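From: Catrin Gwynne
To: Wornville Film Society list
Date: February 18, 2020
Subject: Re: [wfs] August slot: the Lauritsen restoration

Rhodri Ifans wrote:

> I've now seen the new version of "Skamia" twice and I think it should
> be our August opener. For those who don't know it, it's Unnur
> Lauritsen's documentary about the touring theater company that spent
> a winter putting on one play in a closed-down cannery. The old print
> ran 100 minutes. This one has 11 minutes of rehearsal footage put
> back in, and it changes the whole picture. You finally understand
> why Tatiana Říha walked out on the production. The distributor
> (Pladerari) wants $584 for a single showing, and Unnur is willing to
> come and do a Q&A if we cover her train. I say we grab it.

Rhodri, I like the film too. I saw it when it first came around and I've defended it on this list before. But I watched the new version last night on the link you sent, and I'm having trouble with "changes the whole picture."

What's been put back, as far as I can tell, is one long argument over the blocking in the second act and a few shorter bits of people drinking coffee and being tired. The argument is good. Říha is very good in it. But does it tell us why she left? She says she's cold and that she doesn't believe in the staircase. She already said both of those things in the old cut, in the van. Now she says them at more length, to the director, who nods a lot.

I'm also wary of the word "restoration." Was anything lost? The notes on the Pladerari page say the footage was "rediscovered," but Lauritsen told the audience at the Mostyn years ago that she had left it out on purpose, because the film stopped dead when it was in. I was in the room. So was Mabli. If she has changed her mind, fine, directors do, and I'd be curious to hear her talk about it. Call it a longer cut, then, and let people decide whether they want one.

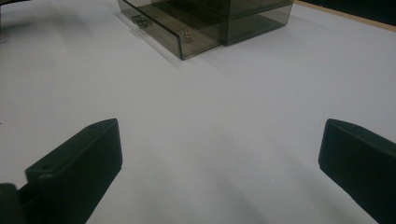 Then there's the color. Did anyone else find it too clean? The cannery used to look brown and damp and you could hardly see the back wall. In the new one I could read the safety notices. Maybe that's what was on the negative all along, and I'm willing to be told so by someone who knows. It made the place feel less like somewhere you'd lose your temper.

About the money. Our main room has 263 seats and we have never filled it in August for a documentary. The last time we opened with one we moved it to the small room on the day. $584 plus a train fare plus a night somewhere for Unnur is a lot to bet on those extra minutes, and the old print is still available, as far as I know, for much less. Has anyone asked?

What I'd want before voting:

Does Pladerari do a split on the door, or is it flat fee only?

Would Unnur come if we showed the original cut?

Mabli, do you remember the Mostyn Q&A the way I do? If I've got it wrong I'll take that paragraph back.

I could be talked into a Sunday-matinee kind of price in the small room with the long cut. I can't see it as the opener yet.

Catrin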